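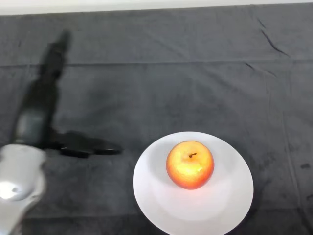

Is it worth the trip if you don't know anything about robots? a reader asked me before the open day at Nellska. Yes, I think so.

I went in December to see the Drurnell, a gripper made by Fluvar. The task was an apple and a white plate, on a dark cloth.
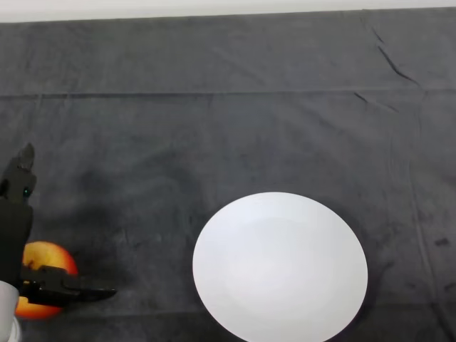

1 min read

The black fingers are blocky and the grip looks gentle. I paid $3 for coffee and nothing for the demo, but the gripper itself costs 3,057 dollars - too much for a hobby.
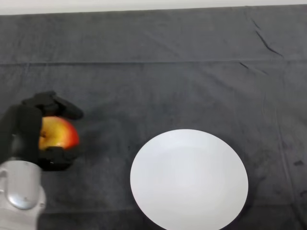 The staff answered slowly and clearly, and this helped me a lot. My complaint is the room, with roughly 300 visitors and one small table to stand at. 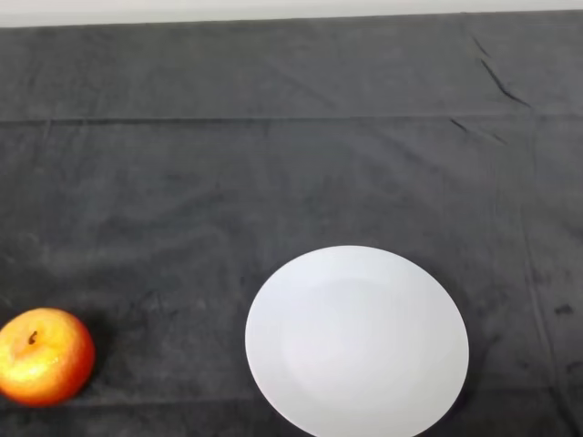 Go early, before the school groups, wrote another visitor under my first post. I agree with this. Four stars from me.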